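Jadarbridge House Residents' Association
Minutes of the meeting of May 10, 2018
Held in the common room, ground floor

Present: Debashish Sheikh (chair), residents of both staircases as in the signed list.
Apologies: flat 212.

1. Minutes of last meeting
The minutes were read and accepted with one correction. The bicycle rack was paid by the building, it was not a gift from the Kun hardware store.

2. Hallway lights
The light on the second landing is still going off too early in the evening. Debashish has written to the electrician two times. He will telephone him this week and put a note on the board when he has a date.

3. Laundry corner
This point took most of the evening.

The top-loading washing machine has still its bubble wrap on. Some residents would like to take it off, as they find that it looks like the machine was never properly installed. Others want to keep it on until the question of the guarantee with Jinby, the dealer, is clear. It was agreed that the wrap stays for now and that Debashish will ask Jinby in writing if removing it makes any difference.

It was also said that laundry is left in and on the machine for too long. The next person does not like to touch the clothes of other people, and so the machine stands and nobody washes. The lid should be left open after the last wash of the day, but with no clothes hanging over the front.

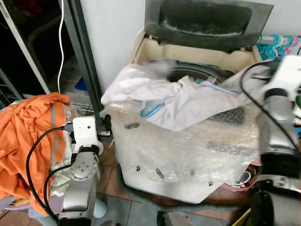

Laundry corner: machine with the wrap still on, white garment over the front, hangers on the rail.

Proposals from the floor:
– Each household brings its own basket and takes it home again. Accepted.
– The stool is for putting down clothes while you load, and should not be used for storage. Accepted.
– Plastic hangers on the rail are for everybody. Please leave them in the corner also when you take your shirts upstairs. Accepted.
– A fine for laundry left overnight. Not accepted, after a long discussion. Several people said that a friendly note on the door is enough.

The inside of the lid needs wiping. It goes on the cleaning list together with the floor, starting with the left staircase.

4. Detergent
The shared box of Jola powder is used up faster than planned. The price of a new box is 80 and the laundry cash has 1,000 in it, so there is no problem to buy one. The question was if we want to continue sharing. By show of hands it was decided to continue until November and then look at it again. Residents with sensitive skin can of course use their own product – please write the flat number on it.

5. Other business
A resident asked if the door of the laundry corner can be oiled. Debashish has oil and will do it.
Keys for the cellar: 2 are missing. Please look in your drawers.

The date of the next meeting will be put on the board. The meeting was closed at the usual time.

Minutes written by the secretary and checked by D. Sheikh.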